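Prorkora Support
Ticket: Grasp planner returns "no valid pose" on metal lamp, wrist view
Product: Prorkora Plan, perception module
Opened by: Rajkumari Yadav, Mukasholm
Assigned to: Mārtiņš Bite
Status: Closed, workaround in place, fix scheduled
Opened: October 2022

Rajkumari Yadav wrote:
We run a bulb task on a two-arm cell with a fixed camera and wrist cameras. Object is a small lamp with a round metal base and a metal cylinder for a stem. Planner worked on the plastic lamp we used in July. With the metal one it stops at the pre-grasp and logs

grasp_select: 0 of 56 candidates valid (reason: self_collision)

The arm is not near its own links at that point. Joint limits are fine. I restarted the planner node and reloaded the calibration. Same result. Stills from the fixed camera and from the wrist attached.
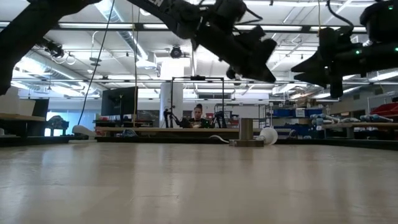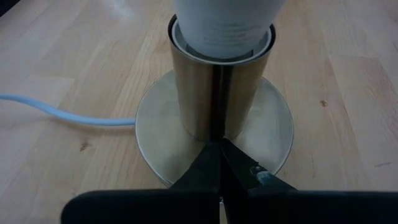
Prorkora Support Log, page 11

Mārtiņš Bite wrote:
Thanks for the stills. The wrist one helps. There is a dark stripe down the middle of the cylinder, and it is the gripper fingers mirrored in the metal. My guess is that the segmentation labels the stripe as finger and passes it to the collision checker as part of the robot. Please do two things:

1. Set publish_mask_debug to true and send me the mask for the wrist camera at the pre-grasp.
2. Run once with the self filter on "model" instead of "image". That builds the robot mask from joint angles and ignores what the pixels look like.

Rajkumari Yadav wrote:
Mask attached as a separate file. You were right about the stripe. It is labeled gripper from the base up to the rim, and there is a second patch on the disc.

With the filter on "model" I get 11 of 56 valid and the arm goes ahead. But now the white cord is missing from the obstacle map near the base. Two of the valid grasps go straight through it.

Mārtiņš Bite wrote:
The cord is a different problem. It lies flat on the table and the plane removal step takes it out with the tabletop. The old filter was padding everything and hid this from you. Lower plane_margin to half its present value and raise min_cluster_points to 1000 so you don't pick up wood grain as clusters.

Rajkumari Yadav wrote:
At 1000 the cord is back but so is a false cluster at the bright part of the table, upper left in the wrist view. At 2000 both are gone.

Kadri Paulauskas wrote:
Jumping in from perception. Don't tune the point count for this. Leave it at 1000 and turn on view_merge so a cluster has to show up in the fixed camera as well. Glare moves with the wrist. The cord stays where it is. You need build 56 or later for view_merge to respect the timestamps.

Rajkumari Yadav wrote:
Updated and turned it on. False cluster is gone and the cord stays in the map. The planner picks a grasp from the side away from the cord. Ran it through lunch with no self_collision errors in the log. Planning is slower than before but we can live with it.

One request: the error text should say which link and which mask caused the rejection. I spent most of a day checking joint limits.

Mārtiņš Bite wrote:
Agreed, filed that one separately with Kastriot Lazarević on the planner side. The default for the self filter changes to "model" in the next release. Until then, keep these in your cell config:

self_filter: model
plane_margin: half of default
min_cluster_points: 1000
view_merge: true

Closing. Reopen if it comes back with another metal part.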